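Iria Fan Club, monthly meeting
Thu 30 December, upstairs room, 7 pm
Chair: Marlene Sperling

1. Minutes of the last meeting
Accepted, with a grumble that the vote on the season three rewatch was recorded as "enthusiastic". It passed by one.

2. The Skutix rumour
A post claims Skutix has picked up Iria for a fifth season in March. Marlene asked where it came from. The answer was another post. Members recalled the last rumour, which promised a film. No announcement to go in the newsletter until the network says something in its own name.

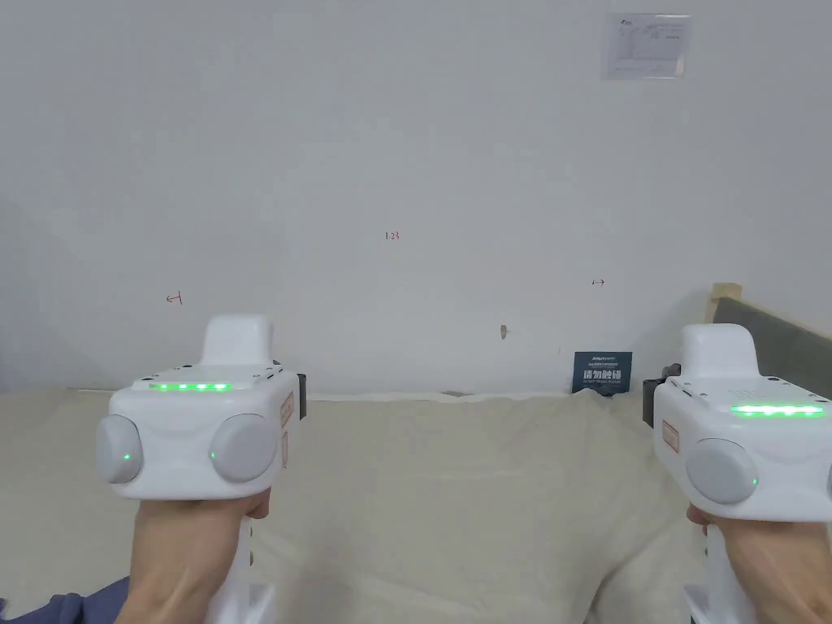 Two grippers, green lights on.

3. Flelia and Ó Riain
Long discussion. One side says the hospital episode settles it and they are a couple. The other side, including the chair, says four seasons of meaningful looks is a way of keeping us watching. The colour of Flelia's scarf was again offered as evidence and again not accepted.

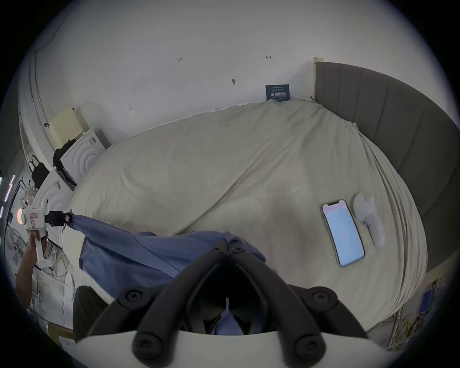 Does the club have an official position on the pairing?
The club has none, and members are free to argue for either side in the newsletter.

4. Petition
The online petition for a proper Flelia storyline stands at more than 200 names. Marlene doubted that many of them watch the show, as 18 were spelled the same way. Motion to promote it was deferred until someone has checked the list. 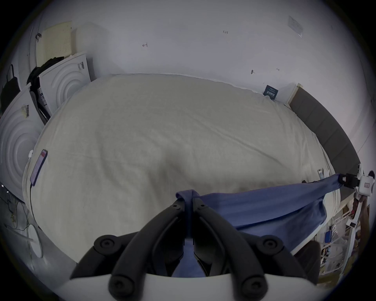
Blue cloth held in the gripper, pale sheet behind.

5. Next rewatch
The pilot, despite objections to the accents. Bring your own snacks.

Closed 8.40 pm.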